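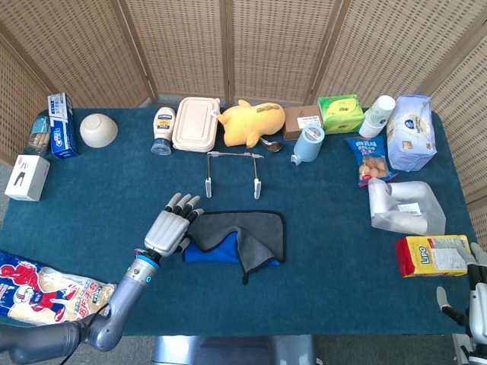
Dornon opens orders for Vultby tabletop handling kit

Reading time: 3 minutes

TAKPORT, March 24, 2019 – Dornon today opened orders for Vultby, a two-arm handling kit for teams that need a robot to work with ordinary household and grocery items. The kit combines a pair of arms with five-fingered hands, a control computer, and the software used to teach and repeat tasks on a tabletop.

Vultby is sold to research labs, product testing groups and small packing operations. It has been in use at a limited number of customer sites since August, and the version on sale now includes changes those customers asked for. The main ones are a shorter setup procedure, quieter wrist joints and a new way of sorting recorded sessions by item.

Most handling systems are set up for one kind of part, delivered in the same position each time. Vultby is meant for mixed tables. A typical working layout might have a toothpaste box standing on its end, an upside-down ceramic bowl, a metal spoon, a plush toy and a folded microfiber cloth on the same surface, along with snack bags and paper cups. The items differ in weight, stiffness and shape, and the operator does not have to line them up before a session starts.

"Customers kept telling us their robots did well with boxes and badly with everything else," said Salamatu Aidoo, product manager for Vultby. "Soft packages move when you touch them. A spoon lying flat is hard to get a finger under. We built the hands around those items first and left the boxes for later."

Search products, news, support Search Clear

How the kit works

An operator guides the arms through a task, and the software records joint positions, hand positions and the view from a head-level camera. Recordings can be trimmed, labeled and grouped in the same program. Once a set is ready, it can be used to train a control model on the customer's own computer or exported in open formats.

Each kit ships with 96 prepared task outlines. These cover picking up, placing, turning over, stacking, folding and handing an item from one hand to the other. Customers can edit the outlines or write their own. Dornon's shared task library, open to all registered users, holds 1734 recorded sessions at launch, and new ones will be added with each software update.

The hands are replaced as a unit. Two screws and one connector hold each hand to the wrist, and the software runs a short check after a swap. Fingertips can be changed separately and are sold in packs.

Testing

Before opening orders, Dornon ran the production version through 2000 hours of tabletop work at its Takport site. Tests used store-bought goods in their original packaging, including noodles, biscuits, tissues and bottled condiments. Items were changed often so that the arms did not see the same table for long. Worn fingertips were the most common service item during the test period, and the tips now shipping use a thicker material.

Some jobs remain difficult. Vultby is not recommended for thin, see-through bags lying flat, for wet items, or for anything with an exposed blade. Dornon lists these limits in the user guide and will update the list as the software changes.

"We would like people to read that page before they order," Aidoo said. "If your work is mostly flat plastic bags, call us first – we may tell you to wait."

Availability

The first production run is limited to 200 kits. Orders are filled in the order received, and customers in the early program have until the end of the ordering period to trade in their existing hands for the current version. Installation and two days of on-site training are handled by Ó Dálaigh, Dornon's service partner, which also provides repairs and spare parts. A remote training option is available for customers who prefer to do their own installation.

Prices depend on arm mounting and service plan. Quotes can be requested through the Dornon sales desk or from Ó Dálaigh.

About Dornon

Dornon designs and builds robot arms, hands and control software for labs and light industry. The company is based in Takport.

Get Dornon news by email. Enter your address to subscribe. You can unsubscribe at any time.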